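# Kendus: questions people keep asking us

Kendus is our method for teaching a robot arm to handle everyday kitchen objects, using practice in simulation only. This page is kept up by Beryl Dobson and Na-rae Jeon. If your question isn't answered, send it to either of us - we really do like getting them!

## What is the method, in short?

We train a policy (the part that decides how the arm moves next) on a set of simulated kitchen tasks, and while it trains we let it rewind. When an attempt starts to go wrong, the simulator jumps back to the last moment that looked healthy and tries a different continuation from there. The idea came from Mei Ridgeway, who was fed up with throwing away long attempts because of one bad second near the end.

## Which kitchen do you use?

Most of our tasks take place in a layout we call Jarudham: tiled walls, grey cabinets and a long marble-topped island. The arm works over the counter, and a typical job is to hold a bottle at a tilt with the cap end low, then put it back upright on the marble.

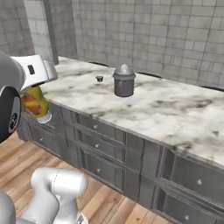
Tilting sounds easy until you try to train it. The grip has to stay firm while the weight moves to one end, and a policy that has only ever carried things upright tends to let the object swing. We spent most of June on this one skill and enjoyed nearly all of it.

## How well does it work?

Better than we dared hope. On the tilt-and-return task, the policy trained without rewinding succeeded in 51 per cent of test attempts. With rewinding it reached 83 per cent, on the same training budget and the same set of unseen starting positions.

The gain is smaller on plain pick-and-place, where there was less to fix in the first place. Keith Rowbotham is writing up the full table, including the tasks where rewinding made no difference.

## How do you decide where to rewind to?

A second, much smaller network scores each moment for how likely the attempt is to end well. We call it Iyer. When the score drops sharply, we go back to the last high point. Iyer learns alongside the main policy, so its early guesses are poor and you will see some very odd rewinds in the first few hours. Let it run - it settles down.

## Does the arm rewind at test time too?

No. Rewinding is only for training. In testing, each attempt runs forwards from start to finish, and a dropped object counts as a failure.

## Why does the arm sometimes block the view?

Because arms do that! When the upper links swing over the island, they can hide part of whatever is on the counter. We keep those views in the training data on purpose. A policy that only sees clear, open views gets into trouble as soon as a bottle is half hidden behind a shoulder joint, and Yeison Huamán found that removing them made the results worse on every task he tried.

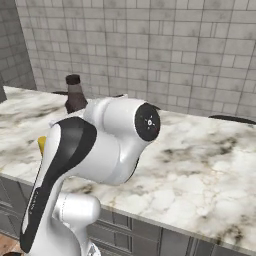

## Can I run it myself?

Yes, please do. You need 2 graphics cards for the standard settings, and a full training run takes 26 hours on our machines. One card will work if you halve the batch size, but be ready to wait. The setup notes are in the Flallent folder, next to the task files.

## Have you tried it on a real arm?

Not yet. Na-rae is preparing the first trials now, starting with upright carrying before we go anywhere near tilting. We'll add those results to this page whichever way they go.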